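My uncle Chandrasekhar Nadar died in February, and the family asked me to write the obituary because I am the one with a blog. I had 451 words in my draft. The newspaper accepts 18 lines – so most of his life had to go. 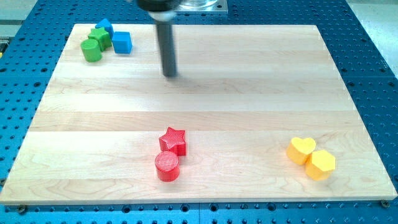
What did I keep? I kept his years at the Bondelby school, the names of his sisters and the hour of the service. My cousin Satish Reddy wanted also the chess club, and we found place for it after we removed two adjectives.

The long version I will put on this page next month.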